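Conau Street rental kitchen, walk-through before the July supper club

Okay, I did the whole round this morning with my coffee in one hand, so forgive the handwriting on the paper copy. Typed up here with my comments because Shoaib Farooqui asked for "more than ticks" this time!

Smoke alarm, hallway: OK. Loud. Very loud. I pressed the button twice and the dog next door had opinions.

Smoke alarm, kitchen: OK, but the cover is greasy. Wipe it, please.

Extinguisher by the back door: OK, needle in the green. The tag is hard to read so I've asked Lodico for a new one.

Fire blanket: NOT OK. It was in the drawer under the dish towels (again). I hung it back on its hook.

Back door: opens fine, sticks a little at the bottom. The path outside needs to be 36 inches clear and it isn't, the Onska crates are still there.
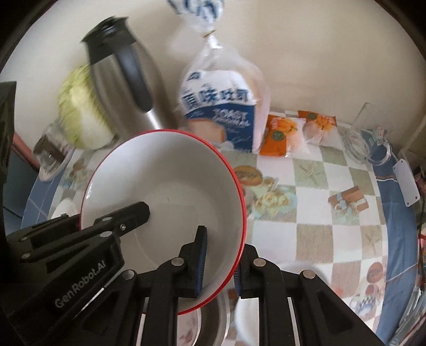
Fridge: 38 degrees on the top shelf, good. The door seal is starting to peel at one corner, so I'd keep an eye on that one.

Hot tap: 120 at the sink after a minute of running, which I'm happy with.

Chipped dishes: I pulled 12 plates out of the big stack and boxed them. They're going, don't rescue them!

Outlets: the one left of the stove is loose in the wall. Tape is on it, do not use it until Hashmi Electric has been.

First aid box: low on the blue band-aids and the burn gel expired. I have 23 dollars left in the kitty and I'll pick both up on the way home.

Recheck: blanket, crates, outlet. I'll be back at 4 p.m. with the key.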